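4.2 Sorting tiles in the shared workshop

We doubt that the low cost of the Naltier build says much about its use. Most of the work went into the task itself: mahjong tiles and clear tubs on a white table.

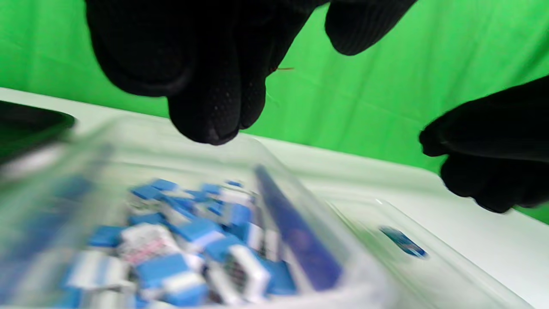
Figure 3. Gloved hands over the clear tubs of tiles.

Khalaf planned 20 runs per layout. Karam argued that this was too few, and we agree with her. 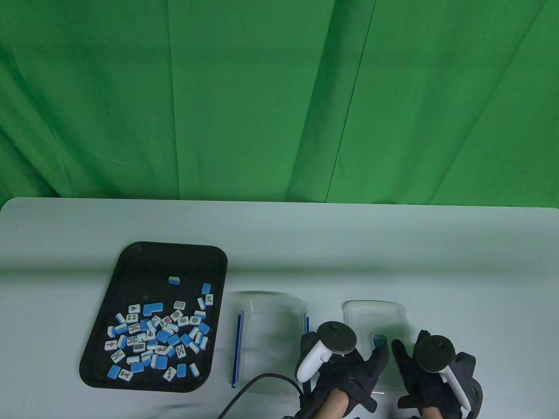 A pile this jumbled leaves many tiles on their sides, a case our grasp score handles badly.

4.3 Handling the tubs

Holding a tub with both hands is scored as one step. We find that generous.

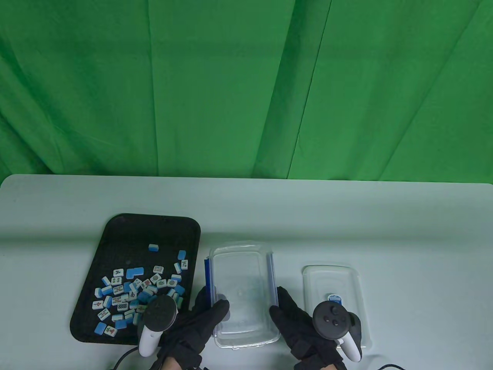
4.4 Lids and latches

Clear latches are a poor target for cheap depth sensing, and we make no claim for them.

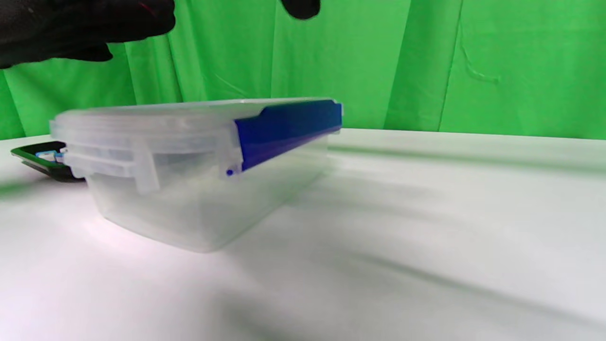
4.5 Limits

All layouts share one table and one green cloth.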